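Gatia Paper Opens Registration for Fall Folding Program in Onham and Sadgate Libraries

Eleven branches to offer free paper craft sessions for children and adults

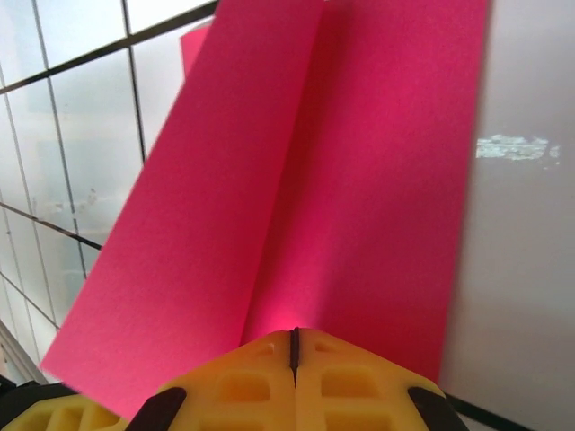
Program details

ONHAM – Gatia Paper, the specialty paper maker based in Onham, has opened registration for its fall folding program, a series of free paper craft sessions held in public libraries. The program will run in 11 library branches across Onham and Sadgate and is open to anyone aged six and older.

Sessions last 90 minutes and take place in the late afternoon and early evening. Each one covers a single project from start to finish. The beginner sessions start with basic creases and simple shapes, including a paper airplane, a cup and a small box. The intermediate sessions move on to envelopes, pleated lanterns and a folded booklet that needs no glue or staples. All materials are supplied, and participants keep what they make.

Each session is limited to 30 places. Children under ten must come with an adult, and the adult does not need a separate registration. Branches will keep a waiting list for sessions that fill up, and places that are given back will be offered in the order that names were added.

Results of the spring program

The fall program follows a spring season that ended in May. Attendance for the spring season was 3929, counting people who came more than once each time they attended. The Sadgate main branch had the highest attendance, followed by the two Onham branches closest to the rail station.

Gatia also collected 580 comment cards during the spring. The most common request was for more evening sessions for adults, and the company has added these at five branches. Other requests were for larger tables, printed instructions to take home and a wider choice of colors. Printed instructions will be handed out at every fall session in large type, with Spanish versions at the front desk of each branch.

Several people asked for sessions on bookbinding. Bookbinding needs tools that are not practical in a shared library room, and it is not part of the fall schedule. Gatia is looking at a separate course for next year.

Paper and materials

Paper for the program comes from the company's Wouters line, a range of uncoated colored sheets made at the Onham mill. The sheets are made in a medium weight that holds a crease and can be refolded several times before it starts to weaken. They are sold in single colors and mixed packs.

Offcuts from the mill's cutting room will be used for the smaller projects – mostly bookmarks, tags and the cup. Unused sheets will stay with the branches for their own craft activities once the season is over. Branches are also asked to set out a recycling box at each session for spoiled sheets, which will go back to the mill for pulping.

A teaching pack based on the spring sessions is available to schools in both towns. It contains paper for one class, six sets of instructions and notes for the teacher on timing. Schools can request up to two packs per term, and there is no charge for delivery within the Onham and Sadgate school districts.

How to register

Registration is open at the front desk of all participating branches and through the library events page. A library card is not required. People who need step-free access, a sign language interpreter or other help should say so when they register so that the branch has time to make arrangements.

The full list of branches and session times is posted at each library entrance. Times vary by branch, and a small number of sessions may be moved if a room is needed as a polling place.

About Gatia Paper

Gatia Paper makes colored and specialty papers for schools, printers, stationery makers and craft stores. Its mill, cutting room and sample shop are on one site in Onham. The sample shop is open to the public on weekday mornings and sells single sheets, mixed packs and seconds.

Media contact

Press Office, Gatia Paper, Onham
Sample sheets and the full session schedule are available on request.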